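Research > Working papers > Textiles and everyday life

Menu Issues Authors Submit Search Log in

We use cookies to remember your settings and count visits. Accept all | Reject | Manage

4. Folding surfaces and the collared shirt

4.1 Why the surface was included

The earlier sections dealt with what people fold and how often. Not where. The diary sheets from the Trorley households did have a line for it ("where did you fold?") but it was the last line on the page and was often left blank. Of 2,582 diary entries, 1,394 give a usable answer. The rest are blank or say things like "usual place", which we could not code without going back to the household, and we did not go back.

Bed was the most common answer, then table. Ironing board third, well behind. A few entries name the sofa arm, the top of the washing machine, a knee. We kept these as "other" and don't treat them further here.

The bed is near the wardrobe and is large, so the preference makes sense. But it gives under the hand. A shirt laid on a duvet takes on the shape of the duvet, and the person smoothing it pushes the cloth down as well as along. On a table the cloth has nowhere to go but sideways. Several diary writers said much the same in their own words: "creases chase each other on the bed", "table is better for his work shirts", "only use the table for collars". That last one is where this section started.

4.2 Collared shirts as a separate case

In the first coding round all tops were lumped together. A mistake, and one we carried over from the Drimach survey, whose categories we had borrowed to save time. T-shirts and polo shirts behave alike up to the shoulder and then not at all. The collar has a stand, or at least a thick seam, and it does not want to lie in the same plane as the body. The placket is stiffer than the cloth either side of it. Fold the body in thirds and the placket sits in the middle panel, fine; fold in half lengthways and it ends up on the crease, where the buttons press through.

Recoded, the set contains 403 entries for collared tops of all sorts. Of those, 119 mention the collar without being asked to. Complaints mostly. It flips up, it "won't sit", it comes out of the drawer with one point bent under. Sleeves are mentioned less and the hem hardly at all.

We had expected buttons to be the main nuisance. They were not, perhaps becuase most of the short-sleeved shirts in the diaries are polos, with a short placket and not many buttons to do up.

4.3 The starting position

All folding methods written down in the diaries begin with a laying-out step, even where the writer skips it on the page. Two main versions. Face up: front of the shirt showing, collar away from the body or to one side, sleeves out. Face down: front against the surface, back showing, the usual shop method. Face down gives a neat front when the finished fold is turned over. Face up lets you see the collar and placket while you straighten them. Households that had learnt from a parent tended to face up. Those who gave a shop job or a video as their source tended to face down. Small numbers once split this way, so no more than a tendency.
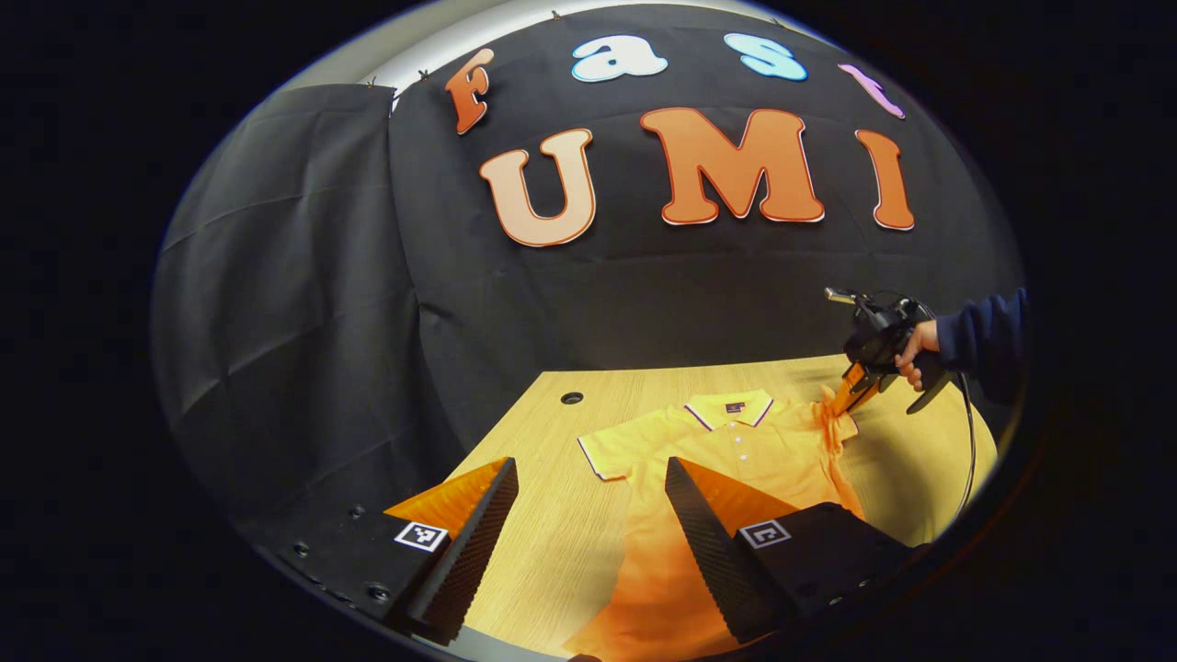
Figure 4. Polo shirt laid out face up on a wooden tabletop.

Face up has one clear advantage for the collared shirt and it is to do with reference lines. A plain T-shirt gives the folder very little to line up by: two side seams, a hem, the neck rib. A polo gives more. With the front showing, as in Figure 4, the short placket marks the centre line and its three small white buttons can be used to judge whether the two halves match before any fold is made. The purple and white tipping along the collar and round the sleeve hems does a similar job. On plain yellow cloth a sleeve that has rolled slightly is easy to miss; a stripe at its edge breaks or narrows and the eye goes to it. The chest patch is less help, being on one side only. Face down, the placket and patch are hidden and the folder is back to seams and hem.

We don't want to push this too far. Diary writers never used the words "reference line" and only a few mention stripes. But the entries that describe trimmed collars are longer and more exact about where the sides should meet, which fits.

4.4 Table size and edge

Table size came up more than expected. A shirt with its sleeves out needs more width than people allow for, and on a small kitchen table one sleeve hangs over and drags the shoulder round with it. The Balero flats have fold-down tables fixed to the wall and people there reported folding the sleeves in first, before straightening the body, simply to fit. This reverses the order given by nearly everyone else. Result is a fold that looks the same from outside but has a twist at the yoke.

Surface finish: bare wood, oilcloth and laminate all appear in the diaries. Oilcloth was disliked, the shirt slides. Bare wood was liked, though one writer had a snag from a rough edge and put a towel down ever after.

4.5 Comparison with the Kolář categories

The Kolář scheme sorts folds by final shape (square, strip, roll) and takes no account of surface or starting side. For drawers and shelves this is enough. For our purpose it hides the part people find difficult, which comes at the start. Two squares of the same size may have been reached by quite different routes, and the one begun on a bed with the collar face down is the one most likely to be described as "done again". We therefore keep final shape as a second code and put starting side first, surface after it. Inter-coder agreement on starting side was good. On surface less so, mainly due to entries reading "bed/table", which we coded by whichever word came first.

Storage is taken up in section 5, along with the question of whether collared shirts should be folded at all or hung, on wich the diaries are divided.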